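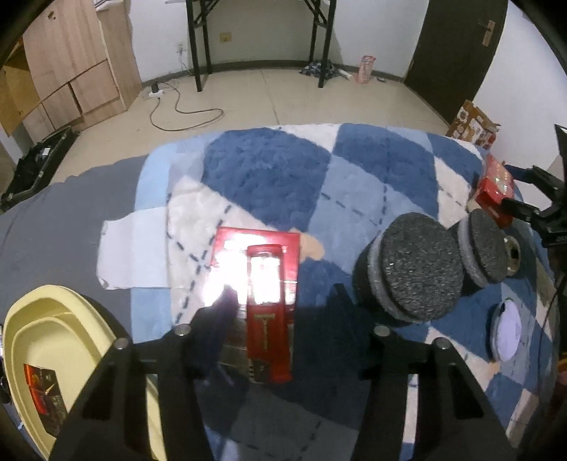
Madinell Home Boards > Tidying and Storage > The one tray method, who else does it?

tuppence_lane
Posts: 64
5 August 2020

I've got to tell someone about this because I'm so pleased with it! For years I've sorted bits and pieces into piles on the bed, then needed the bed, then moved the piles to the floor, then trodden on them. Now everything loose in the room goes into one big plastic tray first, and I don't decide a single thing until it's all in there. Boxes, packets, soft toys, odd rolls of tape, the lot. It clears the rug in one go and the room looks better straight away, even with the tray heaped up (and mine does get heaped up).

A tray with a proper thick rim is the thing to look for. You can get your fingers under it and carry it from floor to bed without tipping the top layer off.

Kemeys
Posts: 2726

Love the enthusiasm, but I don't agree about the bed. Anything that's been on the floor gets sorted on the floor at ours. A round rug is perfect for it - you sit in the middle and can reach nearly everything. The bed is soft, so any pile with a bit of height slides over as soon as you lean on it.

tuppence_lane

That's just what the tray fixes though! It gives you a flat bottom. And my knees prefer the bed.

seken_sorts
Posts: 427

I'm with Kemeys on the rug, and I do my flat boxes before anything else. Cigarette cartons are lovely for practising on if you keep the old packaging for the artwork, as I do. The red ones with gold lettering look smashing side by side, and long straight sides make them easy to pick up and stack. I leave them till I've got a run of the same size and then they all go in together.
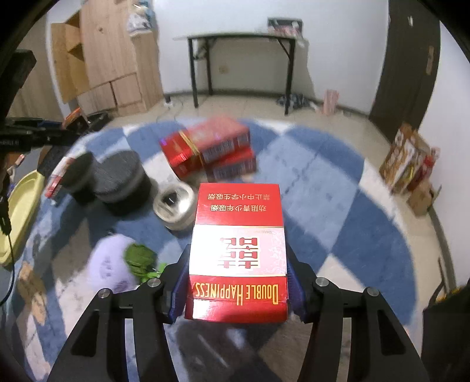 Kemeys

Do you lay the cartons flat or stand them on end?

seken_sorts

Flat, biggest at the bottom, with all the long sides facing the same way. Standing them up saves room on a shelf, but in a tray they fall over when you move it.

bramblejar
Posts: 3

New here, hello! I tried this last night and ran out of tray. Do round things go in first or last? I've got some fat foam cylinders that take up masses of room, plus a fuzzy toy with charms hanging off it that catches on everything.

tuppence_lane

Welcome! Round things first, definitely. My order goes like this.

1. Big chunky shapes at the two ends, so there's a gap in the middle for boxes. Stand foam cylinders upright and they'll double as a little table. The cuddly toy can sit on top of one with its charms dangling free - I think it looks quite regal up there!

2. Boxes in the gap, heavier ones underneath. They needn't be square to each other at this stage. Long thin boxes can lie across the top, and it's fine if one pokes out past the rim.

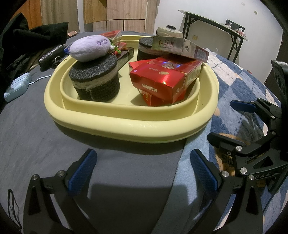
3. Now start taking things out again, from the top. One item, one home. Whatever hasn't got a home stays in the tray until the end, and then you can see how many homes you need to make.

Kemeys

Point 2 is where we part company. If it pokes out past the rim it gets knocked on the door frame. I'd make two trips.

seken_sorts

Two trips for me too, and I'd square the boxes up as I go. Dented corners can't be undone. But I'm pinching the cylinder idea, I've always laid mine on their sides and chased them round the rug.

bramblejar

Thank you all! Going to try the ends first tonight. Is the Cliker tray any good, or is a washing-up bowl all right?

tuppence_lane

I haven't tried the Cliker one. A bowl's all right for small stuff but you want something longer for cartons. Have a measure of your longest box before you buy.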